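Features > Work and Machines > Interviews

The Patient Art of Showing a Robot How

12 min read

April, by the Ascombe features desk

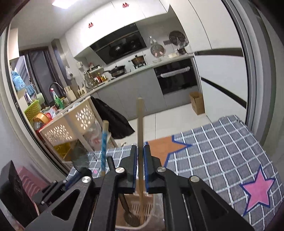
She has been teaching machines to do housework for long enough that she no longer finds it a strange thing to say at a dinner party, although other people still put their forks down. When I called her on a Wednesday, a little after nine in the morning, she had already been up for hours sorting through recordings, and she asked if I minded her finishing her toast. I didn't mind at all. We ended up talking until lunch.

She asked me to leave her name out of this, partly from shyness and partly, she said, because the people who do this work tend to get written up as lone geniuses and she would like to be spared that. So she will be "she" here, and I hope you will get to know her all the same. She runs the demonstration side of a project called Darko, at a small firm named Brarix, and her job is to collect, check, and fret over the thousands of short recordings from which a robot arm is supposed to learn how a person picks things up and puts them somewhere else.

Her way in was roundabout. She trained as a piano teacher, taught children for a good many years, and then took a part-time job operating a robot arm from across a room because it paid well and the hours fit around her lessons. "I thought it would be like a video game," she told me, laughing. "My first day I spent the entire afternoon trying to put a sponge in a dish. I got it in the dish six times. I went home and I was as tired as if I'd moved a sofa up the stairs."

That was remote control, or teleoperation as it's called in the trade. You hold one set of handles, the robot somewhere else follows along, and you watch through its cameras. She still has a soft spot for it. There is something very direct about it, she says, because whatever the robot's arm can't reach, you can't reach either, and so every recording you make is one the robot can really carry out. No translating needed.

"But you're so slow," she said. "You're wearing big mittens, and you're looking through a keyhole. I have picked up a spoon all my life without thinking, and there I was holding my breath over a spoon. And a person who is holding her breath doesn't move the way she normally moves. All of that goes into the recording, the fear goes in too, and then the robot learns to be afraid of spoons."

I asked whether a robot can be afraid of spoons. She said no, of course it can't, but that if I had seen one hovering over the cutlery, going down an inch and up an inch, I would have used the same word.

These days most of what she gathers is done by hand. The person giving the demonstration carries the gripper itself, just the two fingers and the linkage behind them, with a camera riding along, and does the job standing where a person would stand. The robot arm is nowhere near. It gets the recordings later, with the path of the gripper worked out from the video, and it has to learn from those how its own fingers ought to move.

What she loves about this, and she came back to it several times, is that you can take it home. You can do it in a real kitchen with somebody's real supper things on the stove and bottles crowded along the counter. She thinks the early work suffered badly from being done on clean white benches. "We had a robot that was wonderful at our bench. Then we took it to an apartment, put it in front of a tablecloth with a pattern on it, and it was as if it had never seen a table in its life. Well, it hadn't! It had seen one table, and that table was plain."

So now she asks for patterned tablecloths. She asks for stars and plaid and flowers, for kitchens with the stickers still on the cabinets, for open doors with another room going on behind them. She tells the people who do the recordings please not to tidy up first, and she says this is the instruction they find hardest to follow. Everyone's hand goes out to move the one embarrassing thing.

We talked for a long while about sticks. I had supposed the difficult objects would be eggs and wine glasses, and she was very patient with me about that. An egg is round and it sits there. A thin wooden stick standing up in a utensil holder, she says, is a far better test, and it has become a sort of house favorite. You have to bring a finger in on either side of something hardly wider than a pencil. If you come in off center, one finger gets there first and pushes it over. If you close too early you pinch the air in front of it. And then, when you do have it, you've got to lift straight enough that it clears the rim and the slots of the holder and doesn't drag its neighbors along.

"A grown-up does it without looking," she said. "You're talking to somebody over your shoulder and you take the stick out. I want that. I want people to do it the way they'd do it while talking over their shoulder. I actually let them talk! For a long time we had a rule about silence and I got rid of it, the sound isn't used anyway."

The fingers matter more than I would have guessed. Hers have soft textured pads on the inside faces, and she has views on pads the way some people have views on mattresses. Too slick and a smooth stick turns in the grip as it comes up. Too soft and you can't feel, through the handle, that you've made contact, so you squeeze on and on. She likes a pad that gives a little and then stops giving. They wear out, too, and she keeps the old ones in a cookie tin, which she couldn't quite justify to me except to say that a lot of work had gone through them.

I wanted to know how many recordings it takes. This is the question everyone asks, she said, kindly, and she went and got her notebook. For taking utensils in and out of a holder, the set she trusts most has 3570 recordings in it. Of those, 1006 were made in homes where none of her own staff had ever set foot, and if she had to throw the rest away and keep only one part, she'd keep that one without a second thought.

There was an earlier set of 1100, all made by her, all in one week, and she speaks of it with real tenderness and a bit of a wince. The robot that learned from it did everything exactly as she does. It came in from the right. It tipped its wrist just before closing. It paused. "I pause before I pick things up," she said. "I never knew that about myself. My students used to pause before the first note, and I used to tell them off for it, and there was this machine doing my pause at me all day long."

Did it bother her? It did for a while. Then she started recruiting people as unlike herself as she could manage: left-handers, tall people, people who cook for a living, people who bang things around. The robot's manners got rougher and its results got better. She says a little roughness is useful in a teacher, because a learner who has only seen perfect examples has no idea what to do when something slips.

Slips are a subject she could have gone on about all morning, and I'd have let her. In the first months she deleted every recording in which something went wrong. Now, if a person fumbles a stick and then recovers it, she marks that recording with a star in her notebook and keeps it. What she does throw out is the recording where the person gives up, or uses the other hand to help. The other hand is the great temptation, she says. You'd be amazed how quickly it sneaks in to steady the holder, and the robot she's teaching has only the one arm.

There is a second project at Brarix, Flanton, that goes back to remote control for the jobs where holding the gripper yourself isn't much help: very heavy things, high shelves, places a person wouldn't want to stand. She sits in on it a day or so a week. She doesn't see the two as rivals, and was a touch impatient with me when I tried to make them so. Her own rule of thumb is simple enough. If a person can do the job comfortably standing where the robot will stand, let the person do it by hand. If not, get out the handles and the headset and be ready to go slowly.

She does have worries, and she didn't hide them. The hand-held recordings can flatter you. A human shoulder will get into positions no arm bolted to a table could manage, and people lean, and they step to one side without noticing. Part of her afternoon goes to weeding out demonstrations that are lovely to watch and impossible to repeat. She also worries about speed. Her quickest demonstrators are so quick that the view from the gripper smears, and then there isn't much to learn from. She has tried asking them to slow down, and they turn stiff. The best she's come up with is to ask them to do it as they would for a small child who was watching, and that seems to bring most people to the right pace.

I asked if she ever misses the piano. She still teaches two evenings a week, as it happens, and she says the jobs have crept into each other. She used to explain far more than she does now. With a new pupil she'll sit down and play the phrase, and play it again a little differently, and again, before she says a word about it. Some of the parents find this odd.

By then it was nearly noon and she had people due with a fresh batch from the weekend. Before she went she wanted to tell me about one more, a recording that had come in the day before, in which the demonstrator got the stick on the fourth try and could be heard saying "there you are" to it, very softly. The sound isn't used, as she'd told me. She has kept it on that one all the same.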